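# The Cloth

My sister wanted the floor swept first. I told her the cloth would cover it and she said that was how our father thought. So I swept. The concrete in the back room is pale and stained in places, and sweeping doesn't change it much, but she stood in the doorway until I had done the corners.

Then we spread the cloth. It was one of the lengths he bought when Skála closed the upholstery shop in Grivbridge and sold everything that was left on the shelves. He paid 82 dollars for more fabric than the house had windows or chairs to use it on. My mother took one piece for the porch bench and the rest went up into the rafters, folded, where it stayed through her last years and his.

I had the parts in a coffee can. He had written the job number on masking tape and stuck it to the lid, 786, and under that the word Dolton. There was no other paper. He did the billing from memory, and he did most of his remembering out loud while somebody else was trying to eat supper.

"How many pieces?" my sister said.

"The disc and the gears. It's a small job."

"Then why do we need all this floor?"

I said he always worked down on the floor when it was a small job, so that anything he dropped wouldn't have far to go. She knew that. She had spent as many evenings in that room as I had, passing him things.

I set the disc down and put the gears on it where I thought they went. 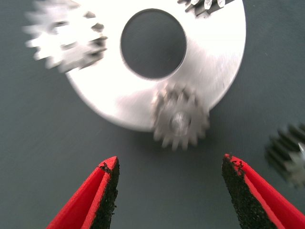 She said it looked right to her. I said it would look right to anybody, and that the man in Dolton would be the one turning the crank. It was for a feed mixer he had made himself out of two older ones, and my father had cut the gears for it in November and then gone into the hospital before he could deliver them. The man had called once in the spring. He was polite. He said there was no hurry, he had been mixing with a shovel and could go on mixing with a shovel.

That call bothered me more than a rude one would have. I put it off another couple of months anyway.

My sister sat down on the step with her coffee. She is older than I am and she left home first, and when she comes back she sits in the same spot and asks the same sort of questions he used to ask me. Did you clean the teeth? Did you check for burrs? I had. I had done it the night before at the kitchen table with a toothbrush and a rag, and I had nicked my thumb on one of them.

"Did you wash the thumb?" she said.

"Yes."

"With soap?"

I pulled at the cloth to get it straighter and lifted one side more than I meant to.
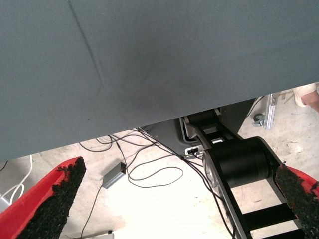 *The gray-blue cloth, with the crease still in it.*

The crease was from the rafters. She said she could iron it out, and I said we were going to put grease on it, and she said that was a shame, it was good cloth. She rubbed it between her fingers. She told me our mother had picked that color. I had always thought it was his choice. Our mother had gone along to the sale, my sister said, and had stood at the counter with the bolts pulled out in front of her for most of an hour, and he had waited in the truck with the radio on. The 82 dollars had been her idea too. She had plans for curtains.

"There weren't any curtains," I said.

"No. She hurt her wrist that winter, and then you were in that play, and she made all the costumes with the other hand."

I remembered the play. I was a sheep. I hadn't known about the wrist.

We worked a while without talking. The sun moved off the back window and the color of the cloth went darker, the way it does in that room after lunch. I took the gears off and put them back in a different order, then in the first order again. They were cut alike as far as I could tell, and my father would have said that if I couldn't tell, the mixer couldn't either. He would also have marked them, though. He marked everything. I turned each one over, looking for a scratch or a punched dot.

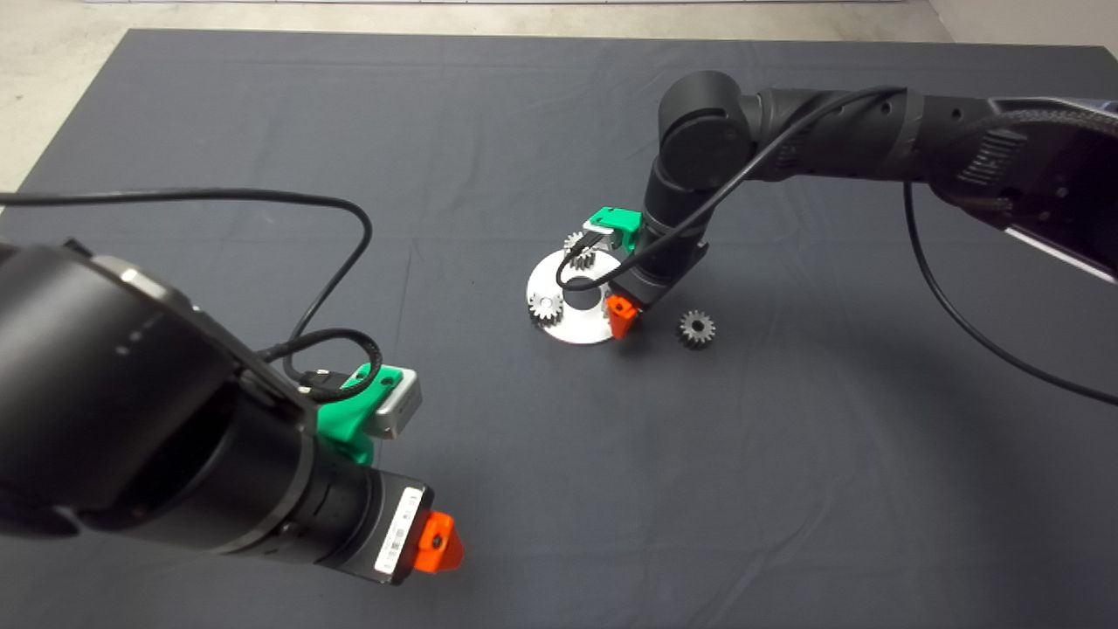 *Dark cloth and bare concrete, early afternoon.*

"What are you looking for?" my sister said.

"A mark."

"Where would he put it?"

I said usually on the back, close to the center, where it wouldn't wear off. She got down on her knees next to me and held one up toward the window. She has better eyes than I do, or says so. She found nothing on the first one or the second. On the last one she thought there was a line, then decided it was only the tool that had left it.

"Maybe he didn't get to it," she said.

I hadn't considered that. I had been treating the can as finished work, because the lid was on and the tape was on the lid. But he put the tape on first. He put it on when a job came in the door, before he had so much as picked up a file, so the can would be ready and waiting for him.

She asked what was left to do on it, if that was so. I said I would have to think. The teeth were cut. The edges needed another pass. Then oil, and a test by hand, and paper around each piece so they didn't knock together in the can on the drive. It was an afternoon's work for him. I figured two days for me.

"I don't have to go back until Tuesday," she said.

She went in the house and I heard her moving the kitchen chairs. When she came out she had changed into one of his work shirts and she had the good lamp from the living room, with the cord wrapped around her hand.
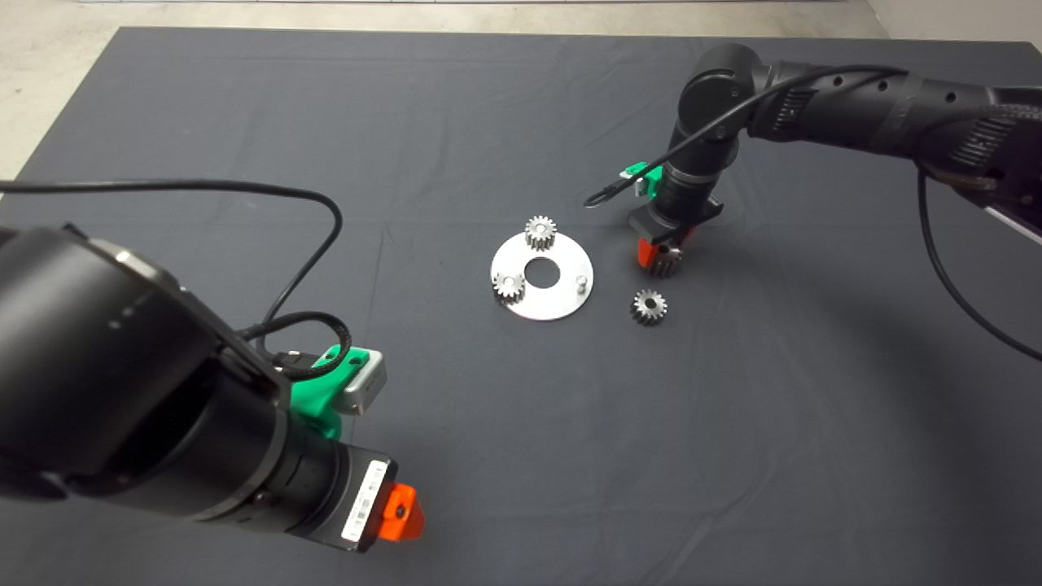
## Dolton

We drove out on Monday evening with the can on the seat between us. It is 12 miles if the bridge is open, and it was open. My sister held the lid down with her palm the whole way, even on the flat part past the Cavon grain elevator where there is nothing to bump over.

The man came out of the barn before I had turned the engine off. He was younger than he sounded on the phone. He took the can from my sister and read the tape on the lid, then looked at me and asked what he owed.

I told him I didn't know. My father hadn't written it down.

"He told me sixty," the man said. "He told me sixty when I dropped the old ones off, and then he called that night and said fifty, he'd figured it wrong."

He had three twenties folded in his shirt pocket. He must have been carrying them, or he had seen the truck from the barn and gone to get them. I gave him a ten back out of my own wallet.

He asked if we wanted to see it run. It was getting dark and we had the whole drive still to do. My sister had already opened her door.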